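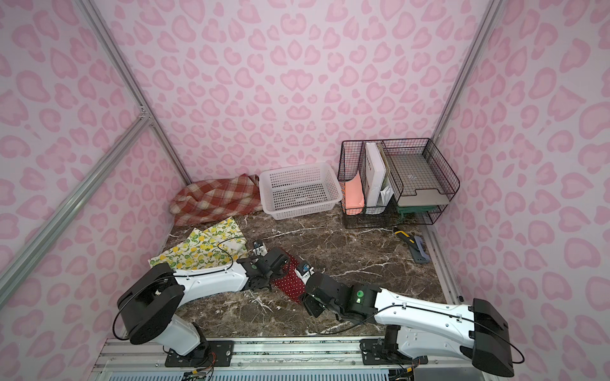 Poste de pliage : petit linge à pois, panier blanc ajouré et classeur en treillis noir.

À propos de Clomamov

Clomamov est un atelier de conseil et de formation consacré au rangement du linge de petit format : torchons, serviettes de table, carrés de tissu, petits plaids. L'activité couvre la définition des gabarits de pliage, l'implantation des postes et la rédaction des fiches de méthode remises aux clients. Les clients sont des gîtes, des cantines et des loueurs de linge de table.

Le poste de pliage

Le poste type comprend un plan de travail, un panier et un classeur vertical. Le plan est lisse, sans nappe ni sous-main. Les parois reçoivent un revêtement imprimé, au choix du site. Le panier se place au fond, contre la paroi, à portée du classeur. Un modèle à parois ajourées est retenu pour tous les postes : il laisse passer l'air et permet un contrôle visuel du contenu par le côté.

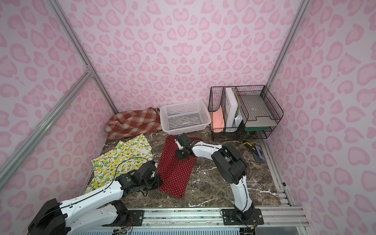
Panier vide au fond du plan, entre le tissu à carreaux et le classeur.

Le classeur en treillis métallique regroupe les documents et les fournitures plates. Les compartiments verticaux sont réservés aux chemises et aux pièces hautes, les plateaux superposés aux pièces posées à plat. Aucun textile n'y est admis. Les petits outils sont rendus au magasin en fin de session.

Méthode

La méthode Humer, utilisée depuis l'ouverture de l'atelier, repose sur 3 opérations : mise à plat, pliage, dépôt. La mise à plat se fait à la main, du centre vers les bords. Le pliage suit le sens de la longueur, puis celui de la largeur. Le dépôt s'effectue côte à côte dans le panier, sans empilement, de sorte que chaque motif reste identifiable. Les pièces à carreaux servent de référence pour l'apprentissage, les lignes du tissage donnant directement l'axe du pli. 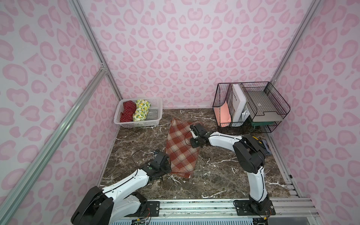 Les pièces de grande longueur sont traitées séparément. Elles sont étendues sur le plan, puis réduites par moitiés successives jusqu'au format du panier. Une pièce dont les bords s'écartent de plus de 2 cm après pliage est reprise depuis la mise à plat.

Les imprimés sans axe apparent (fruits, feuillages, semis de pois) demandent un repérage par les ourlets. Le module Livetti, ajouté au programme en mai, leur est consacré. Il se déroule sur une demi-journée, par groupes de 3 personnes.
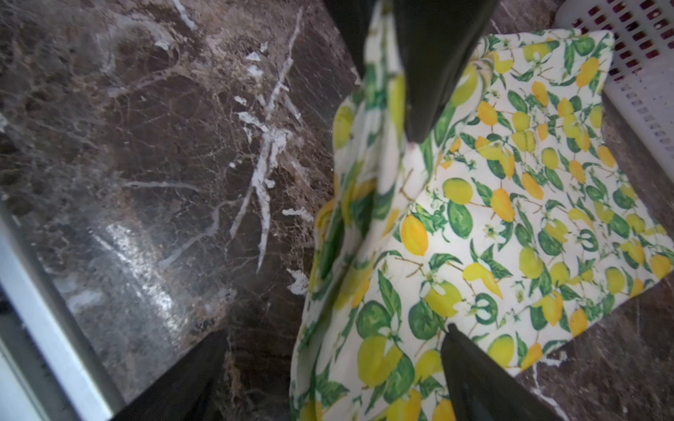

Tissu à motif de citrons et de feuilles, en partie étalé sur le plan marbré.

Collection d'essai

L'atelier conserve environ 1 000 pièces de linge, classées par format et par type de motif. Les pièces déformées sont retirées de la collection et affectées aux démonstrations d'entretien. Le registre Jaunzems indique pour chacune le format, la composition et le gabarit applicable. Il est consultable sur place, sur demande écrite.

Page mise à jour le 3 févr. 2023.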